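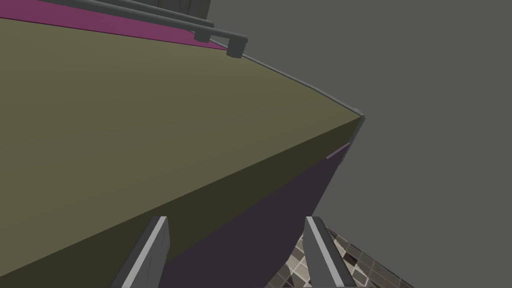

Color does not make anyone work faster, according to Smaranda Dinu, and she has stopped being polite about it. She used to nod along when a client told her that green calms people down. Now she asks where they read it. Usually they read it in a brochure from a paint company.

I called her because I had just spent an afternoon with one of those brochures. It came from Torska, a firm that sells "mood-mapped" color plans to offices, dental practices and, lately, people redoing their kitchens. For a fee you fill out a questionnaire with 30 questions. A few days later you get a palette of 4 colors, each with a paragraph on what it will do to you. Mine was going to make me "steadier in the mornings." I am fine in the mornings. It's the late afternoon I could use help with.

The pitch leans on a thing most of us half believe already. Red gets the blood up, blue settles it, yellow makes babies cry. You hear these at parties. Try to trace one and you tend to land on a magazine article quoting another magazine article, and somewhere at the bottom of the pile a small experiment in which students looked at colored cards for a few minutes. A few minutes with a card is a long way from nine years with a kitchen.

Torska's own proof is a trial at Statano, a call center that repainted 2 floors last July. Complaints about the workspace fell. I asked whether anything else had changed along with the walls. There were new chairs, it came out, and the air conditioning had been fixed. In July! I would have stopped complaining too, in any color you like.

Taner Aydoğan runs the color plan side of the business and was patient with me for most of an hour. He says I am asking the wrong thing. His customers aren't buying a lab result, they're buying a decision. People stand in front of a wall of paint chips and freeze up, and a questionnaire gets them out of the store.

I have some sympathy for that. I once lived with six test patches on a hallway wall for an entire winter. But if the product is a decision, the brochure ought to say so, and it should cost what a decision costs. The paragraph about my mornings could go.

What seems to hold up is duller. Dark walls eat light, and a room short on light is tiring to read in. Shiny surfaces bounce glare into your eyes. A color you picked under store lighting will look different at home, sometimes badly so, and it will look different again after dark. Dinu tells clients to paint a big board and move it from room to room for a week. Hardly any of them do it. They want to be told.

There is also the matter of fashion, which the mood people don't mention much. A rival outfit, Oei, told its customers a few years ago that pale gray brought clarity. Its current catalog has moved on to brown, and clarity has apparently moved with it. I put this to Aydoğan, who said he couldn't speak for Oei but that tastes do shift – and that a good palette shifts with them. So the colors that steady me now may need replacing. He has a renewal plan for that.

I did not renew. The hallway is still off-white, from a can of Sinduner left by the last owners, and I have a brighter bulb in the ceiling light.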